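# How to fold striped tops so the stripes stay straight

My friend Lindalva Honorato asked me to write down how I fold our striped clothes. I learned it slowly and made many mistakes, so I will explain it in small steps.

You need a flat surface, bigger than the top when it is open. A table is better than a bed, because a bed is soft and the cloth sinks.

## Before you fold

Put all striped pieces in one place and separate them by color. I start with red and white, and black and white comes after.
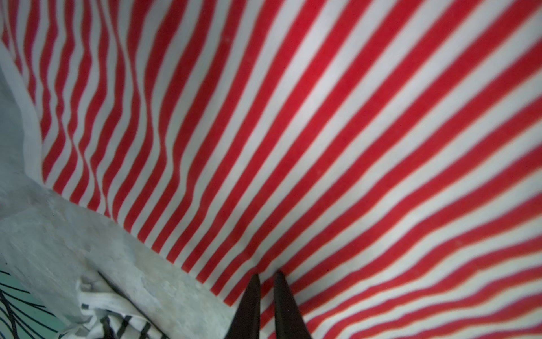
Wide stripes are easier for a beginner. You can see very quickly if one side is higher than the other. Thin stripes need more patience, and I don't recommend them for the first day.

Shake each piece 2 times. Then lay it down with the front facing the table and smooth it with your open hand, from the middle to the sides. Don't pull the cloth. Cotton jersey stretches, and after this the stripes go in a curve.

## The place where you work

Keep the middle of the surface free for one piece only. The finished pile should wait somewhere else. A plain or softly marked surface is good, so the stripes are easy to follow with the eyes.

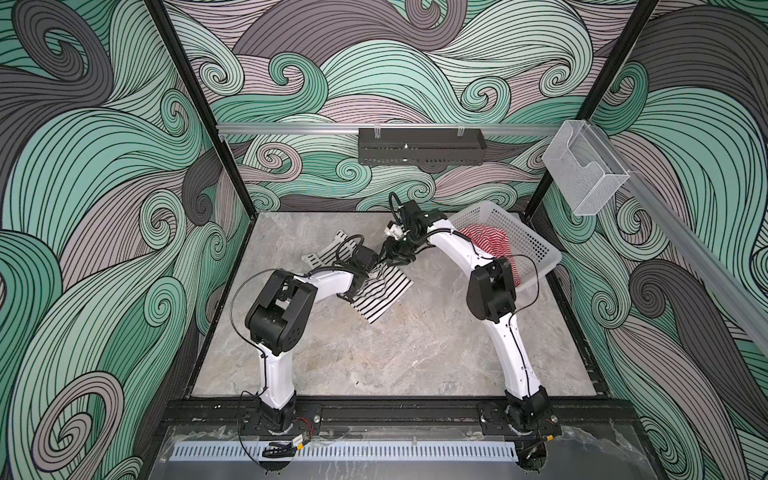 *Light gray marble pattern below, waves on the walls.*

## The fold

1. Bring one side to the middle, with the sleeve.
2. Lay the sleeve flat, pointing down to the hem.
3. Do the same with the other side.
4. Check that the stripes meet at the back.
5. Fold from the hem to the neck, in 3 equal parts.

If the top is very long, make one more fold. Mine fit in a Bollholm drawer, standing on their edge.

## When the top is bunched
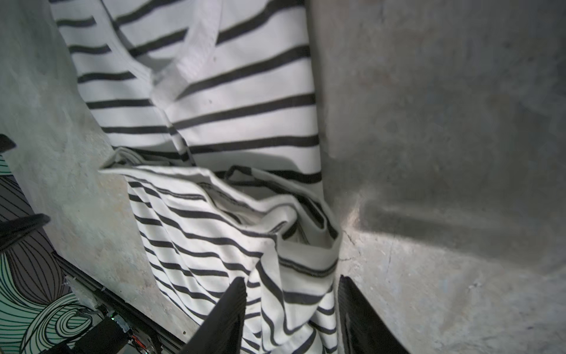

Open the bunched part before you make any fold. Many people begin with the neck, but I prefer to begin where there are the most wrinkles. With a white top with black stripes like this one, the upper part is already flatter, so leave it and work on the gathered cloth lower down. Put two fingers inside a rolled part and open it gently. Then follow one black stripe from side to side until it is straight.

Ivone Lins irons hers first. I do it only for linen.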